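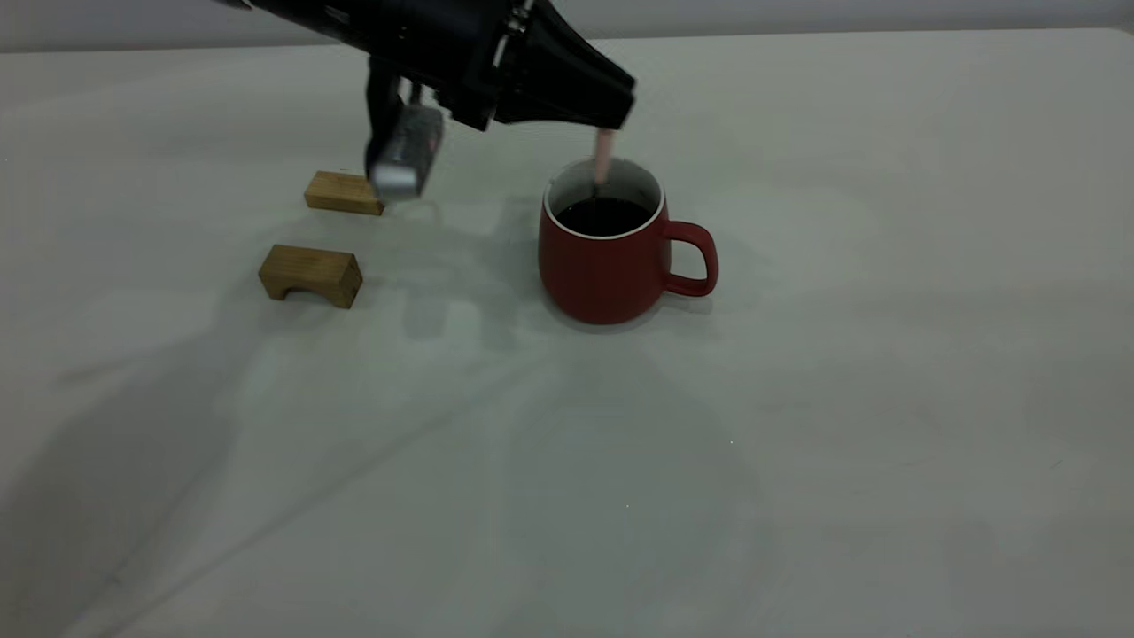
Home Issues Articles Authors Search

April
Rosaura Alvarado and Rukhsana Jatoi

4. Backing counts and release decisions

Havitia lets fans submit designs for building sets and collect votes from other members. A design that reaches 400 votes goes to a review panel, which decides whether the set will be sold. We looked at 281 designs posted by members, most of them based on films or vehicles.

Of these, 50 reached the vote mark. Film designs got there sooner than original ones, but the panel did not pass them more often. License costs were the reason given most often for turning a film set down. Piece count mattered less than we expected. The largest design, a harbor crane by a member in Karnwood, used 770 pieces and was passed at first review.

Figure 1. Block set on the tabletop.

Votes came in bursts, usually after a design was shared on the Ninbridge fan board. We did not separate these from votes cast by regular members, so the early counts should be read with care. Section 5 takes up the pricing data.

Comments (3)

Medeiros: Did you count designs that were resubmitted under a new title?

R. Jatoi: Yes, each resubmission was counted as a new design.

brickloft: I voted for the crane. Still waiting for it to show up in stores near me.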